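Bin and Parts Assistant (part-time, fixed term)
Ekent, Long site

Ekent is looking for one person to look after the bins and blocks used on our sorting floor at Long. The post is for 12 months, starting in April, at 20 hours a week. Hours are mornings, 8 am to noon, with one late start a week by agreement.

Pay is £1,880 a month before tax. Parking is free and there is a bus stop at the gate.

What the job involves

You will set out coloured blocks in sheet-metal bins before each run, collect them afterwards and put them back in the store by colour and length. We hold about 1,000 blocks. Chipped ones are taken out and logged. Bins are wiped down at the end of the morning and checked for sharp edges and bad scratching.

You will also keep the layout sheets up to date. Each sheet says which blocks go in which bin, and the blocks should lie at odd angles, some partly over others, as they would if tipped in.
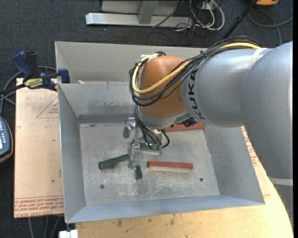 Mairéad Ó Ceallaigh says the green and red blocks are the ones handled most, and that anyone applying should expect to spend a good part of the morning bending over a bin. She would also like applicants to know that the store is unheated and a fleece is a good idea from October onwards.

What we ask for

Good colour vision, tested at interview. Able to lift 12 kg. Neat handwriting or basic typing. Experience in a warehouse, stockroom or workshop is useful but not required. Full training is given on site, including the safety induction, which must be passed before you work on the floor.

Safety shoes and gloves are supplied. Long hair must be tied back and no rings or bracelets may be worn.

How to apply

Send a CV and a short covering note to Amparo Zabala at the Ekent office, Zidbridge. Please say if you need any adjustments for the interview. Interviews last 90 minutes and include a short practical task at the bins. Travel costs within the county are refunded on production of a ticket or mileage note.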